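Chapter 6
Rules for Work Recorded by Hand

Most rulebooks for robots were written by people who had a fence in mind. The machine is on one side, the worker is on the other, and a switch on the gate settles the matter. A good share of the work that now ends up inside a robot never comes near a gate. Somebody stands at a table with a gripper in each hand and does a household job over and over, and the recordings are used later to train a machine. Which standard covers that person? When I put the question to the safety office at Skira, I was sent a binder on palletizing cells.

This chapter is about the rules that have grown up to fill the hole. I should say at the start that I don't think much of several of them. Some were copied from factory practice with the nouns changed. Some exist because a customer asked to see a document. A few are sound, and the trouble is telling which. 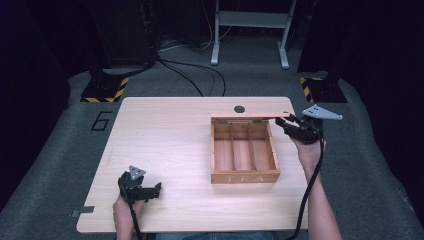 Take the matter of the protocol sheet. The Clemado guidelines, which many smaller outfits have taken over word for word, ask that each task be written out before recording starts, with a start state, an end state and a list of allowed variations. Fine so far. But the guidelines then treat the sheet as proof of what was done. Marcelino Brito went through 2,851 recordings made under these rules and compared them with their sheets. In a batch of 2,000 that had been signed off as fully compliant, he found lids opened from the wrong side, tasks ended early, and start states that matched nothing on paper. The signatures were all in place.

Brito's own conclusion was mild. He thought the reviewers needed more time. Mine is harsher: a sheet filled in before the work can tell you what somebody meant to do, and no amount of signing will make it tell you more. If a rule can be fully met while the work goes wrong, a manager will sooner or later meet it that way.

The rules on hand-held tools have a different weakness. They limit a session to 30 minutes, a number that appears in the Ponce handbook, the Iltby checklist and at least one purchase contract. I have tried to trace it. Ponce cites Iltby. Iltby cites "established practice." It may be a perfectly good limit, and I would not advise anyone to go over it, but a student should be able to spot a number that has no parent. What strains a wrist depends on the weight of the tool, the pull of its cable, the height of the table and how far the arm must reach. None of these appears in the rule.

Then there is the question of how close is close enough. Several documents call for the tool to approach an object "in a controlled manner, with the fingers open." An auditor can't check the first half of that sentence at all. The second half can be checked from a single picture, so in practice it's the only half anyone checks. 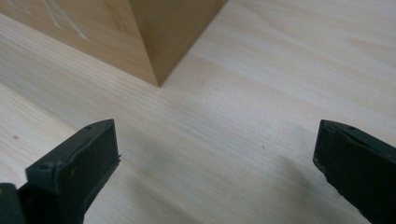 Figure 6.2. Gripper fingers open, with the corner of a wooden block beyond them.

A still like the one in Figure 6.2 would pass most audits. It gives no speed, no force and no hint of whether the next move was a careful one. Keep this in mind when you read an audit report that relies on stills, and look for the page where the sampling method is explained. Often that page is missing.

In the sections that follow we take the main rules one at a time. For each, ask who wrote it, what harm it was meant to prevent, and what evidence would show that it had failed. Section 6.1 starts with the protocol sheet and the two versions of it now in use.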